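Hidton Eats: a semester of eating on one street
Student project report by Yoga Pillai
Submitted Feb 20, 2025

So my project was meant to be on food courts, and then in the first week my supervisor pointed out that the food court I'd picked was closing for a reno. I went for a walk, got hungry, and ended up on Prukberg Road in Hidton with a plate of dosa in front of me. Project sorted.

The question I settled on was pretty simple. How do the little family-run restaurants on Prukberg Road decide what goes on the menu, and who are they cooking for? I visited 9 places, all within walking distance of the train station, and ate at every one of them at least twice (my favourite part of the course by a mile). I also put out a short survey for customers, with paper copies on the counters and a link for people who didn't want to queue and write at the same time. I got 662 responses back, way more than I'd planned for, and typing up the paper ones ate most of my January.

The first place that agreed to talk to me was Mnguni, a South African grill right beside the laundromat. The owner's mum does the chakalaka and she makes two versions, a mild one for the lunch crowd and a proper one you have to ask for. It isn't written down anywhere. I asked how people find out and she said their cousins tell them. 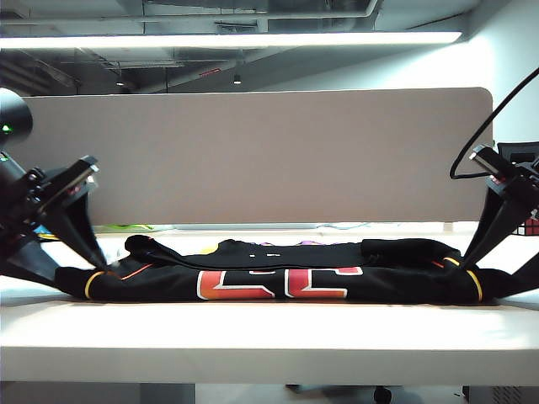 I heard much the same at the noodle shop and the Sri Lankan takeaway, where the regulars' dishes live in somebody's head and the printed menu is mostly for people like me wandering in off the street. The takeaway does a crab curry when the owner feels like it, and you get a text if you're on the list. I am now on the list!

Prices came up a lot. I'd assumed customers would care about price most, but in the survey the top answer for picking a place was "someone I know took me there", then flavour, then price. Parking was dead last, though the owners all grumbled about it. One of them spent 20 minutes on parking with my recorder running and I had to transcribe the lot.

Coller was the odd one out. It's a newer café doing a bit of everything, laksa next to eggs on toast, and the menu changes every fortnight. They had by far the youngest customers and they post every dish online before it's on sale. I liked the laksa, though it needed more sour. The owner was really open about binning dishes that don't sell, and she let me look through her old menus, which I've put in the appendix along with the survey form.

Things I'd do differently: my survey was only in English, and that was a mistake on this particular street. A fair few older customers handed it to their grandkids to fill out, so I can't be sure whose opinions I've got. I also did nearly all my visits at lunch, and dinner might be a different story. My food budget was $888 for the semester and I went over it, mainly at the dosa place.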